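Search this site Search Go

The Back Room at Devach, Before and After (Mostly Before)

I was asked to put together a gallery of the workroom clear-out at Devach, and I said yes before anyone showed me the plan. The plan was one page long. It promised that a room of 516 square feet would be "transformed" in July with a labeling system, a few rules and a consultant's visit. I have worked in Birport long enough to have seen three rooms transformed. Two of them are full again.

So take this page as a record of the room and what I think of the effort. Captions are mine. Complaints can go to Florencia Godoy, who ran the project and has more patience than I do.

The tables

The plan called for clear tabletops at the end of every day. Fine. I like a clear table as much as anyone, and a light wooden top does look good under ceiling lights. My doubts are about the word "every." A table in a workroom is where things land when you're holding something else, and a printed sign won't change that. Florencia gave it 65 days. I would have given it a week.

The chairs

There was a long argument over whether office chairs belong in the room at all. The consultant from De Luca wanted stools, which tuck under. Everybody who has to sit there for an afternoon wanted a chair with a tall back and a proper cushion. The chairs stayed, and I think that was the only decision made on the evidence.
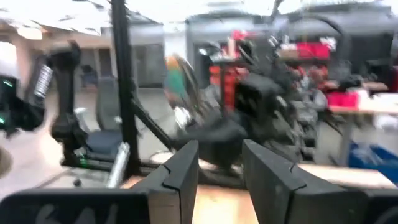
Cables were the other sore point. The quote for sleeves, clips and trays came to $1,944, and I asked what we were getting for it. The answer was "a cleaner look," which I can't measure and neither could the man selling it. Hestano offered a cheaper kit with 10 fabric ties and a roll of labels. We bought the cheaper kit. I still find the labels stuck to things that aren't cables.

The floor

"Keep the floor clear" was rule one on the sheet. It sounds sensible until you try to apply it to a room where half of what matters stands on the floor. Poles, bases and chairs all have to go somewhere. The rule was later changed to "keep the walkways clear," and I'll admit the second version is a real rule. You can tell when somebody has broken it.

The lights

Left alone, thankfully. Someone suggested warmer bulbs to make the place more inviting. It's a workroom, and the fluorescent panels let you find a dropped screw.

The small stuff

Bright-colored odds and ends were supposed to go in a bin marked MISC. I objected to the bin, on the grounds that a bin marked MISC is the old room with a lid on it. I lost that one. The last time I checked, the lid no longer closed, and Florencia was pricing a second bin.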